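News > Press Room > Season Announcements

Print this page | E-mail this page

August — Press Office, Praltbridge Opera

PRALTBRIDGE OPERA OPENS ITS PIT TO YOUNG PLAYERS

Praltbridge Opera will bring 12 young musicians into its orchestra pit this fall, seated beside the regular players for a new production of "Jiledora." It is the first time the company has offered training places in the pit itself, and we are thrilled with the group that will be joining us.

The players were chosen from auditions held over the spring at the Gwynne Theater. They will take part in all 22 rehearsals and share the 11 performances between them, each paired with a member of the orchestra who plays the same instrument. Strings make up most of the group, with two horns, an oboe, a bassoon and — to the delight of our brass section — a bass trombone.

"Jiledora" is a wonderful piece to learn on. The score runs just under three hours and hardly lets the orchestra rest. The second act storm is famously hard to count, and the quiet scene that follows it asks the woodwinds to play almost at a whisper under the chorus. Anyone who can follow a singer through that will be ready for a great deal of the repertory.

Training places are paid at the same hourly rate as our substitute players. Travel from outside the city is covered, and instruments can be stored at the theater between calls.

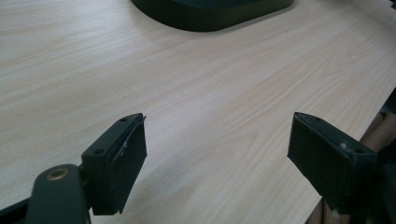 The program is supported by the Plutent Fund, which has also paid for new stand lights and a full set of cleaned-up orchestra parts. The old parts had been in use for decades and carried several generations of pencil marks, some of them very funny and a few of them wrong.

An open rehearsal will be held on Friday at 7 p.m. in the Gwynne Theater, which seats 1,000. Admission is free, and doors open half an hour before the start. Come and hear the storm — it's loud! Tickets for the performances are on sale at the box office.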